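Bedroom Laundry Day, a Small Gallery

July 2021
Posted by the Bramwell house blog

We moved the folding into the bedroom in April and I keep meaning to write it up, so here goes. The old way was the dining table, where everything got stacked next to somebody's cereal and then carried upstairs in an armful and dropped. Now the clean clothes go straight onto the bed, get folded there, and walk maybe three steps to the dresser. I'm a little in love with it!

The other big change is the bamboo mat. It went on over the sheet when the heat came, and it makes a surprisingly good folding table – flat, smooth, and the little tiles give you straight lines to square a shirt against. I bought ours at Grurkis for 30 dollars and I'd pay it again.

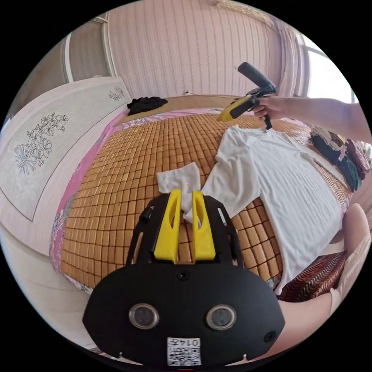 White T-shirt flat on the mat, finished pile over by the wall. The pink flowered sheet stays on underneath all summer.

My sister read a draft of this and wrote back that she can't stand folding on a bed, it kills her back, and anyway a T-shirt should be rolled and stood up in the drawer so you can see what you own. She says she fits twice as many that way. I tried it for a week (her drawers must be deeper than mine) and every shirt came out with a crease across the belly.

So I'm sticking with flat folding. Sleeves in first, then the sides, then the bottom hem up to the collar. Dark things get done before the white ones at our house, mostly so I don't get lint on the whites, and the heavy stuff goes at the bottom of the pile. If the pile starts to lean I stop and put it away, even if there's more in the basket.

A whole load takes me 14 minutes when I don't stop to look at my phone. Sheets are another story – I still ball up the fitted ones and shove them in the Plisent bin at the top of the closet. If you have a method for those that works on a deep mattress, leave it in the comments and I'll try it on the next wash.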